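公開見学会 開催前・開催中点検表(コメント付き)

対象:住環境配膳デモ(カウンター上でのトレー扱い)
会場:Varela棟 2階 居住模擬室
実施月:12月
点検責任:Ryota Oda
記録:Inna Hnatiuk
機体運用:Tiburcio Maldonado
来場者誘導:Iraís Escobedo、Getsemaní Ibarra
様式:Clomar 社内様式 221 に準拠。判定は「適」「条件付適」「否」「対象外」の四種とする。「条件付適」にはコメント欄の記入を必須とする。

1. 適用範囲

本表は見学会当日の開場前点検、実演中の監視項目、閉場時点検を対象とする。機体の定期整備は別表による。通信系の試験結果は Celtix 試験記録に記載し、本表では当日の動作確認のみ扱う。軽食トレーの中身(飲料、パン等)は実演品であり、来場者には提供しない。

2. 開場前点検:機体

2-1 外装の緩み、欠け、鋭利部の有無
判定:適
コメント:左前腕カバーのねじを増し締めした。締付値は整備記録に転記済み。

2-2 非常停止ボタン(本体)
判定:適
コメント:押下後、全軸停止を確認。復帰は手動リセットのみで、電源再投入だけでは動作を再開しないことも確認した。

2-3 非常停止ボタン(無線式、2台)
判定:条件付適
コメント:1台は電池残量表示が下限に近く、予備電池に交換した。交換後の押下試験は良好。開場中は Maldonado と Oda が1台ずつ保持する。机上への仮置きは禁止。前回の見学会で仮置きの事例があったため、首掛けひもを必ず使用すること。

2-4 関節トルク制限
判定:適
コメント:見学会用の低出力設定を読み出し、画面で確認。開発用設定が選択された状態では実演プログラムが起動しない。

2-5 把持部の指先材
判定:適
コメント:右手側の指先材に浅い摩耗あり。交換基準には達していない。次回整備で交換予定とする。

2-6 頭部カメラの視野と露出
判定:条件付適
コメント:窓側からの外光により、午前は床面の明暗差が大きい。カーテンを閉めた状態で調整した。実演中にカーテンを開ける場合は、いったん機体を停止し、露出の再確認を行う。

2-7 バッテリー残量
判定:適
コメント:開場時に満充電。予備1組を充電器上に置いた。交換作業は来場者の退室後に行う。

2-8 起動時の姿勢
判定:適
コメント:両腕を下ろした待機姿勢から起動する。Maldonado が声出しで周囲を確認してから起動指令を出す手順とした。

3. 開場前点検:実演区域

3-1 カウンター面の作業範囲
判定:条件付適
コメント:トレーの移動経路を優先して片付けること。書類、袋類、小型の入力機器は、機体の前腕が通る範囲に入れない。書類は薄く、手先が触れると滑って経路内に入るおそれがある。

3-2 電気ケトルの扱い
判定:条件付適
コメント:実演中は通電しない。湯を用いる準備は開場前に済ませ、トレーに載せる飲料は Escobedo が素手でカップの外側に触れて温度を確かめる。触れていられない場合は実演に使用しない。ケトル自体は機体の把持対象に含めない。誤検出時の動作はソフト側で禁止領域として設定済み。

3-3 カップ内の液量
判定:適
コメント:少量とする。持ち上げ時の傾きは模擬試験で規定内だったが、こぼれた場合の清掃用布を手の届く場所に置く。

3-4 トレーの縁および底面
判定:適
コメント:縁の割れ、変形なし。底面が湿っていると滑り出しが早まるため、各回の前に乾いた布で拭く。上面の軽微な汚れは把持に影響しないが、見学会なので気づいた時点で拭き取ること。

3-5 球形の物品
判定:条件付適
コメント:果物など転がる物は、落下して床の来場者や作業者に当たる可能性は低いものの、機体が追従して視線を外す挙動が過去に出ている。認識試験に使うとき以外は籠に入れる。

3-6 床面の配線
判定:否(是正後 適)
コメント:初回確認時、敷物をまたぐ電源コードの固定が不十分であった。配線カバーを追加し、機体の走行範囲からは完全に外した。是正後に Oda が再確認し、判定を変更した。ラップトップを使用する者は、座る位置を変えるたびにコードの位置を見直すこと。

3-7 清掃用具、履物
判定:条件付適
コメント:モップとスリッパを通路に残さない。柄の長い用具は倒れると走行センサーの検出高さを下回ることがある。収納場所は棟の廊下側とする。

3-8 鏡面
判定:条件付適
コメント:立て掛け式の鏡は反射像を人や物として誤検出する要因になる。今回は模擬室の条件に含めることとし、撤去していない。その代わり、鏡のある側への走行は手動承認を必要とする設定にした。鏡の下端には滑り止めを入れること。

3-9 電源タップ
判定:適
コメント:定格内。家電と充電器を同じタップに集めない。

4. 実演中の監視項目

4-1 室内にいる者の区分
実演は、機体側の操作者、生活者役、来場者の三者が同じ時間帯に在室する。生活者役は居間側で通常の作業を行い、機体に対して特別な合図を出さない。来場者は誘導員とともに入口側の線の外に立つ。

4-2 監視者の位置
Oda は機体の斜め後方、非常停止を保持した状態で立つ。機体の頭部と同じ向きで作業面を確認できることを条件とし、同時に居間側の人の動きも見える位置を選ぶ。Hnatiuk は記録に専念し、停止操作は担当しない。

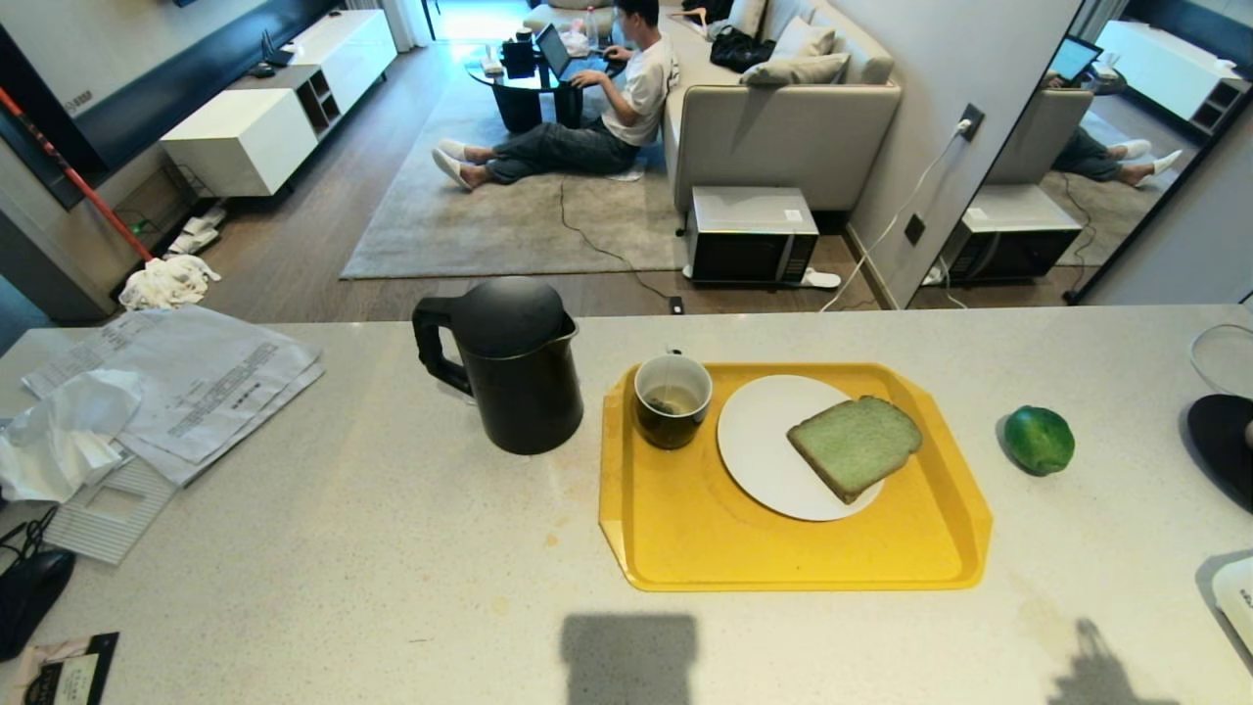
床に座っている人がいるときも、トレーを使う実演を続けてよいのですか。

居間側の人が床に座り、カウンターから離れた位置に留まっている間は継続できます。立ち上がる、またはカウンターへ近づく動きが見えた時点で、監視者が一時停止を指示します。停止後の再開には、監視者と操作者の両方の声出し確認が必要です。

4-3 トレーの持ち上げ
判定:条件付適
コメント:9回の試行を行い、途中停止は2回。いずれもソフト側の判断による停止で、非常停止は使用していない。1回は縁の検出が外れたもの、もう1回は皿の位置がトレー中央から大きくずれていたことによる重心補正の上限超過。載せ方の見本をカウンター脇に掲示し、以後の回では発生しなかった。

4-4 トレーの搬送
判定:適
コメント:搬送速度は見学会用の下限値とした。来場者から遅いとの意見が出たが、変更しない。速度の変更は現場判断の対象外である。

4-5 影による認識への影響
判定:条件付適
コメント:天井照明と機体の位置関係により、機体自身の影がカウンター面に落ちる。暗い影の縁を物体の境界と取り違える例が準備段階で見つかった。照明を1列消すと改善するが、居間側が暗くなり監視に不利となる。今回は消灯せず、停止位置を手前にずらすことで対応した。恒久対策は Penus 班の認識モデル更新を待つ。

4-6 来場者の入線
判定:条件付適
コメント:1組の入場上限を8名とした。床のテープは1本では意識されにくく、撮影のために一歩出る者がいた。Ibarra の提案により、テープの手前に低い柵を追加。追加後の越線はない。

4-7 来場者の撮影
判定:適
コメント:静止画のみ可。照明を用いた撮影は認識試験に影響するため不可。受付での説明に加え、室内でも一度口頭で伝える。

4-8 音声による呼びかけ
判定:対象外
コメント:音声入力は当日無効。来場者が機体に話しかけても反応しない旨を、説明の冒頭に入れること。午前の組で繰り返し話しかける者があり、説明が中断した。

4-9 操作者の交代
判定:適
コメント:交代は機体停止中に限る。交代者は無線式非常停止の受け渡しを声に出し、記録者が時刻を記入する。14時の交代は手順どおり。15時30分の交代では記入が漏れたため、Hnatiuk が後で本人に確認し追記した。

5. 異常時の対応

5-1 トレーの落下
機体を非常停止とし、操作者が腕の静止を目視で確認してから回収に入る。陶器やガラスの破片がある場合は、来場者を先に退室させる。床の液体は走行輪の滑りにつながるため、拭き取り後に乾いた布で仕上げる。

5-2 通信断
通信が切れた場合、機体は現在の把持を維持して停止する。手を開く動作は行わない。来場者への説明は誘導員が行い、操作者は復旧に専念する。Celtix 中継器の表示灯が赤のままであれば、当該組の実演は中止とする。

5-3 停電
腕の保持ブレーキが働く。ただし、持ち上げ中のトレーは傾く可能性がある。監視者は下に手を入れて支えようとしないこと。

5-4 来場者の体調不良
機体を待機姿勢に戻し、退室経路を空ける。連絡先は受付裏面の一覧による。

5-5 避難
避難口は廊下側の1か所。機体を経路上に停止させたまま避難することがないよう、走行範囲から避難経路をあらかじめ除外してある。手押しで退避させる手順は Maldonado と Oda が習熟済み。

6. 閉場時点検

6-1 機体の待機姿勢、電源断
判定:適

6-2 バッテリーの取り外しと保管
判定:適
コメント:使用済み1組は表面温度を確認後、充電器へ。夜間の無人充電は行わない。

6-3 カウンター面の復旧
判定:条件付適
コメント:トレー、食器類は洗浄済み。書類の一部は持ち主が不明で、受付で預かり中。

6-4 床面テープ、柵、配線カバー
判定:適
コメント:テープは剥がし、敷物の糊残りを確認した。配線カバーは模擬室の常設品に変更する。

6-5 記録の保存
判定:適
コメント:動作記録は共有領域に格納。来場者が映り込む部分の扱いは情報管理担当の指示を待つ。それまで閲覧は点検責任と記録の2名に限る。

7. 指摘事項および対応

指摘1 敷物上の電源コード
対応済み。配線カバー常設化の手配は Oda。

指摘2 無線式非常停止の電池
対応済み。開場前に新品へ交換する運用に改める。残量表示の値だけで継続使用を判断しない。

指摘3 影による境界の誤検出
未完了。停止位置の変更は暫定対応。更新後の認識モデルで同じ照明条件の試験を行い、結果を添付してから完了とする。

指摘4 鏡面側の手動承認
継続。承認操作が実演中に集中し、操作者の視線が画面に落ちる時間が長い。監視者側に承認操作を移す案が出ているが、非常停止を保持したまま行えるかどうかを先に確認する必要がある。

指摘5 皿の載せ方
対応済み。見本掲示に加え、準備担当が載せた後に別の者が見る二重確認とした。

指摘6 交代時刻の記入漏れ
対応済み。記録用紙に交代欄を追加。

8. 総合判定

条件付適。
指摘3および指摘4が完了するまで、同一室内での公開実演は本表の制限(入場人数、搬送速度、走行範囲)を維持すること。別室で行う場合は、第3項を全項目やり直す。照明と床材が異なる部屋に今回の判定を流用しない。

確認欄
点検責任 Oda 確認済
機体運用 Maldonado 確認済
誘導 Escobedo 確認済
誘導 Ibarra 確認済(4-6の柵の高さについて追記希望。次版で反映)
記録 Hnatiuk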